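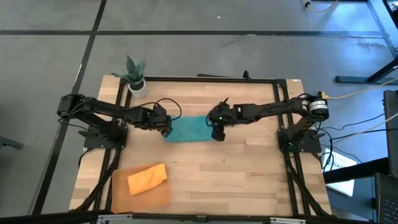 Students teach robots to fold the washing (well, nearly)

3 minute read

9 February 2018

I have been writing up student projects for this newsletter for long enough to have sat through a lot of talks about the future, so I was very happy to be asked along to something with laundry in it. The robotics club at Zumidthorpe College has spent the winter getting a pair of robot arms to handle cloths, and I went over to find out how they're getting on.

The club has called its project Grondik. I asked why and got four different answers, one of them involving a cat, so I'll leave that there. What matters is that it's their entry for the Satbridge Challenge in June, where student teams from all over the region bring a machine that can do one household job from start to finish. Last year's entries included a thing that buttered toast (I'm told it was very generous with the butter). The Zumidthorpe lot decided on folding and putting away, partly because it's a job they all hate and partly because everyone who knew anything told them it was too hard.

And it is hard! I had always assumed that cloth would be a nice easy thing for a robot, being soft and not likely to break. Despina Vukadinović, who runs the club on top of her normal teaching, put me right on that within two minutes of my getting my coat off. A brick is the same shape every time you pick it up. A cloth is a different shape every single time, and it changes again while you're holding it. You and I do it without thinking, and then you try to write down what your hands did and you find you haven't a clue.

So the students don't write it down, or at least not as a list of steps. They steer the arms through the job by hand, over and over, and keep a recording of each go. The recordings are then fed to a program that tries to work out what a sensible next move looks like. The club has 3442 of them so far, and I'm assured that most are usable. There's a rota for it, with each person doing 50 goes and then handing over, as people get sloppy when they're bored and the program will happily learn sloppy. 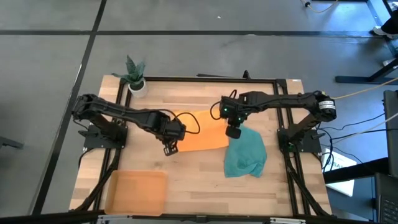 Orange and teal together on the Grondik table at Zumidthorpe, with an arm working from each side.

They began the winter with one cloth at a time, and only one colour. The first 200 recordings were all of the same cloth, and the arms got rather good with it. Then someone swapped it for another one and the whole thing went to pieces. That was a bad afternoon, by all accounts, but Despina was quite cheerful about it when she told me. She said it taught the group more than any of her lessons had, and they now change things round all the time: which cloth comes first, which way it's facing, how crumpled it is when they drop it on the table.

I had a go at the steering myself, naturally. I lasted about as long as it takes to boil an egg. My left hand was fine and my right hand was a disgrace, and I managed to drag the cloth almost off the wood before one of the second years gently took the controls away from me. What I hadn't expected is how little your eyes help you. You can see perfectly well where the corner is, but you can't feel it, and I kept closing the grippers on thin air and lifting up nothing at all with great care.

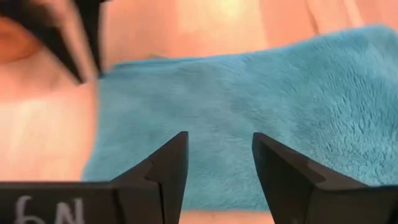
I asked which part they argue about most, and it was corners, by a mile. If you get hold of a good corner the rest of the fold more or less follows, and if you grab too far in you end up with a lump. Fluffy cloth makes it worse. The teal one has such a shaggy pile that I couldn't have told you myself exactly where the towel stopped and the tufts began, and the club has had long debates about whether to aim for the very tip or a bit further along the edge. One camp wants to come in low and slide. The other wants to pinch from above. They've been keeping score on the whiteboard, and when I left the pinchers were ahead, although the sliders said the count was being done by a pincher.

The rules for Satbridge are fairly strict. Each team gets one table, a set time and no touching once the clock starts. The cloths are supplied by the organisers, so you can't just train on your own favourites and hope for the best. There's a prize of £500 for the winning team, and the club has already spent it several times over in conversation. The top idea is a minibus trip, and the second is a new set of grippers, which I thought was rather sweet.

Before June they've got one practice event, at the Lachance hall across town, and they'd like an audience for it. The students are nervous about this, as so far they've mostly worked with only each other watching. I've promised to come and clap whatever happens. If you'd like to do the same, send the club a note through the college office and they'll put you down for a seat. It's free, there's tea, and you don't need to know anything about robots. I certainly didn't.

They're also after old cloths and small towels, clean ones please, the more different the better. Flannels are fine. Despina did ask me to say no more tea towels with Scottish castles on, as they have plenty.

Contact the newsletter | © 2018 Zumidthorpe College | Back to top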